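Garra manual Vitbridge V2 com pontas estriadas azuis

Ferramenta de mão para demonstração e teste de preensão
Fabricante: Vitbridge
Distribuição e peças: Bekent
Disponibilidade: sob encomenda

A garra manual Vitbridge V2 é uma ferramenta de dois dedos, feita para quem precisa gravar demonstrações de manipulação sem levar um braço robótico ao local. O operador segura a ferramenta, abre e fecha os dedos com o gatilho, e a câmera montada no corpo registra o trabalho do ponto de vista da garra. Pode ser usada sozinha ou em par, uma em cada mão.

Os dedos são pretos, formados por barras articuladas com pinos prateados. Nas extremidades ficam as pontas azuis, com estrias finas e paralelas na face de contato. As pontas são substituíveis e podem ser compradas em separado.

O que muda em relação à versão anterior

Na V1 a ponta era lisa. Muitos clientes nos escreveram que as peças pequenas e polidas giravam entre os dedos no momento de levantar. Por isso a V2 traz a face estriada e a borda superior arredondada, que entra melhor debaixo de um objeto deitado em superfície macia. O corpo da ferramenta ficou igual, de modo que os suportes comprados para a V1 continuam a servir.

Peso da ferramenta, sem câmera: 278 g
Peças móveis lubrificadas de fábrica
Gatilho com retorno por mola
Montagem de câmera: padrão Vitbridge ou adaptador Sasaki
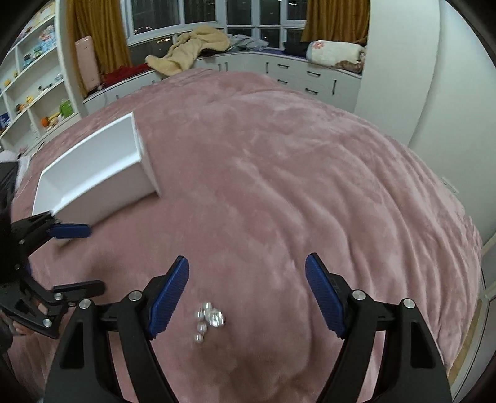 Nernthorpe, agosto

Para comparar as pontas escolhemos um objeto difícil: um enfeite pequeno e brilhante, com um cristal facetado grande e contas arredondadas, pousado sobre uma manta felpuda cor-de-rosa. A tarefa é pegar o enfeite e colocar na caixa branca aberta, em cima da mesma cama. Trabalhamos com duas garras, uma para o enfeite e a outra junto da caixa.

Fizemos 600 tentativas, divididas por igual entre a ponta lisa e a ponta estriada. Com a ponta lisa, o erro mais comum foi o enfeite rodar quando um dedo tocava primeiro no cristal. Com a ponta estriada este erro apareceu menos, mas apareceu outro: se o operador desce demais, as estrias puxam o pelo da manta e o conjunto sobe junto com o tecido. Recomendamos aproximar com os dedos bem abertos e fechar devagar, com a ponta apenas encostada na manta.

Notamos também que o cristal produz reflexos fortes. Para quem usa as imagens no treinamento, aconselhamos fixar a exposição da câmera antes de começar a série. No adaptador Sasaki este ajuste se faz no próprio módulo, sem retirar a câmera.

Conteúdo da embalagem

Uma garra manual V2
Um par de pontas estriadas azuis, já montadas
Um par de pontas lisas
Chave para os pinos
Guia rápido em português e inglês

Manutenção

As pontas se limpam com pano úmido e sabão neutro. Não usar solvente. Depois de trabalhar sobre manta, lã ou tapete, convém passar uma escova macia nas estrias, porque as fibras ficam presas e diminuem a aderência. A troca das pontas leva 4 minutos com a chave incluída.

Encomendas

O prazo de entrega é de 11 dias úteis. Para pedidos em par, indicar se as duas ferramentas devem vir com o mesmo tipo de ponta. Peças de reposição e adaptadores são pedidos diretamente à Bekent, com o número de série gravado no punho.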